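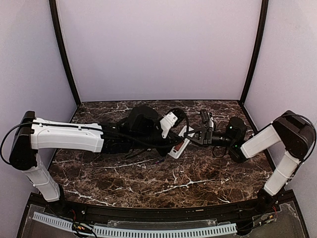 Brown marble, round two

20 November 2018

Vudden have changed their minds again. The counter tops are to be brown after all. The grey we spent most of March getting right is now "a bit bank", which I have written on the grey tin so we remember what we own.

What they want, from the email: dark brown, marble effect, veins "natural but calm", walls in something pale that isn't white or cream. They would like it not to show crumbs. I have replied politely about everything except the crumbs.

Base coat. Mixed a batch at 100 ml to try the depth. First go came out the colour of gravy browning and dried to the colour of a school piano. Second go had more red in it and was better by the window, worse under the tubes. Third go is in the jar marked C and is the one to beat. If you use C, stir it from the bottom. The red sits down there sulking and you'll get a perfectly nice brown with none of the warmth, then come and tell me C is wrong.

Boards are from Le Roux, the last of the old lot. 13 left that lie flat. The others are behind the door under the heavy books. Please don't take the books.

Veins. I used the long soft brush, the feather and the edge of a torn card. The card gives the best forks and the worst everything else. The feather is lovely for the first ten minutes, after which every line starts to look like a river delta in a geography book. On board 4 I got carried away and there's now a vein with a definite chin. Kept it, facing the wall.

Rule for now: draw the main line, leave it alone, go and do something else, then come back for the branches. My worst boards are the ones where I stood there being thorough.

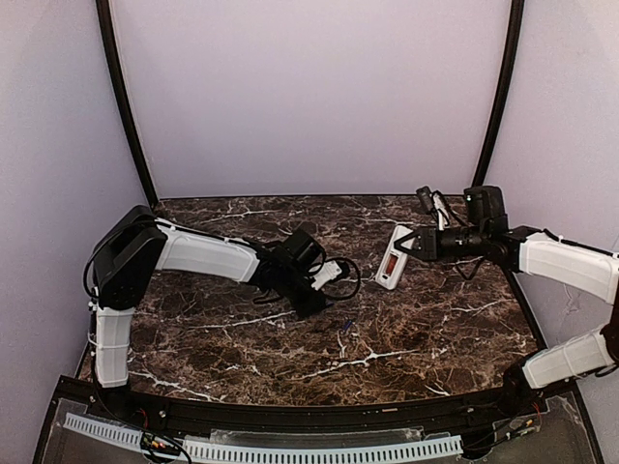
Charmaine Pillay

Carrying on after lunch. The trouble with a dark top is what gets put on it. I have been looking at veined browns bare for days, very pleased with myself, and then you lay one white box across the veins and it takes over. The eye goes straight to the box, and if there's a bit of orangey red on it, straight to that. The veins drop back to being background, and background is what Vudden are paying for. So I should stop fussing over individual lines and look at each board with some clutter on it before judging. Did this with the sample boards this afternoon, using a sandwich carton and the stapler. Two that I had down as dull are fine. The one I liked best looks like a fight.

Also, things never get put down square. Everything lands at an angle, so a strong diagonal vein ends up arguing with the corner of whatever is next to it. Board 7 does this badly. Veins to wander more and point less.

Varnish. Drusance satin on boards 2 and 5, two coats. No complaints except the smell and the lid, which needs a screwdriver and bad language. The gloss is out. It makes the brown look like a toffee somebody has already had in their mouth. Zamimero rang about their printed film and I said I'd look at it. I have looked at it. The pattern repeats, and once you've found the repeat you can't see anything else. Their price for the whole job came to 173 under ours, so I'd rather the client didn't see it next to board 4.

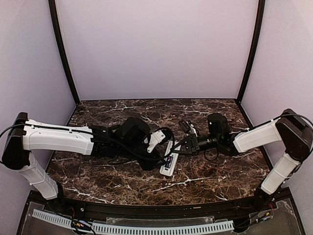 Wall colour is the bit I've been putting off. Vudden's own suggestion was a biscuit shade, and with jar C in front of it the two go to mud together. Mint was worse and made the brown look medicinal. What I keep coming back to is a very pale lavender, nearly grey, with the chocolate brown running up to it and the thin veins in white and tan. It ought to look like a box of violet creams and it doesn't, much. The white in the veins looks cleaner against it and the tan keeps the thing from going chilly. It greys off a little towards the corners, too, so paint the sample card bigger than you think and fold it, or they'll approve a flat swatch and ring us when the room has shadows in it.

A dark edge line where the top meets the wall is worth trying as well. I had planned to fade the brown out at the back, and I now think a hard stop is kinder to both colours.

To do:
More tan in the vein mix, less white. Keep the white for the last few branches.
Lavender card, folded, next to board 5.
Ask Le Roux whether the new boards come any flatter.
Scratch test on the satin, 1000 rubs with the grey pad. Whoever broke the counter on the rubbing block can do the counting.
Put the lid back on C.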